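Dretwood Print Show Opens Monday, April 1, 2024

Student printmakers at Dretwood take over the Stairwell Gallery, 5-8pm. 36 prints, 28 artists, mostly woodcut and etching. Show is called Vuvier. Latifa Hegazy's advanced class hung it over the weekend, labels still going up. Free, snacks, park behind Ragab Hall. Artist talk at 6 in teh lobby. Up thru the first week of May.
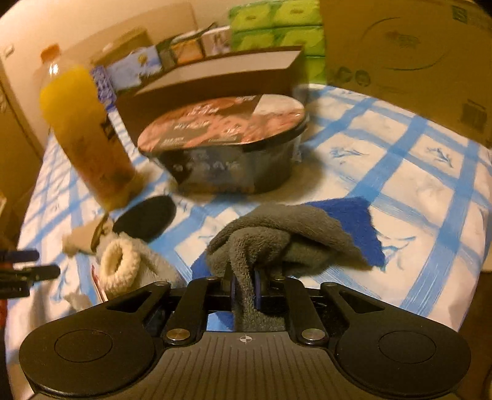 Are the prints for sale?
Most of them are, ask at the front desk for the price list.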